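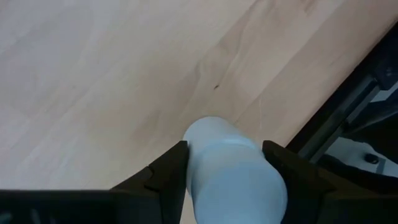 Giving up the second car

We sold the second car in February. The nearest shop is in Wosell, 3 miles off, and the bus to Waton runs every 2 hours, so we had put it off for a long time.

The first weeks were awkward. I missed the bus twice and walked home along the Wadberg road in the rain. After that I put the times on the fridge and it got easier. We do one big shop on a Friday and carry the rest. The insurance alone was costing us nearly 100 pounds a month – I don't miss that.

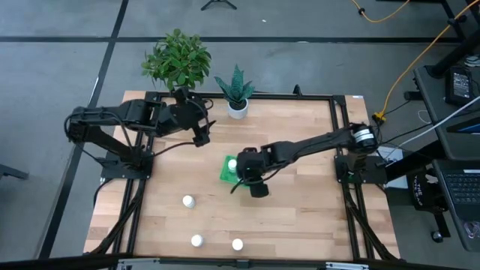
A reader in Waton wrote to say the evening bus is often late, and that it is worth ringing the depot before setting out. I have saved the number.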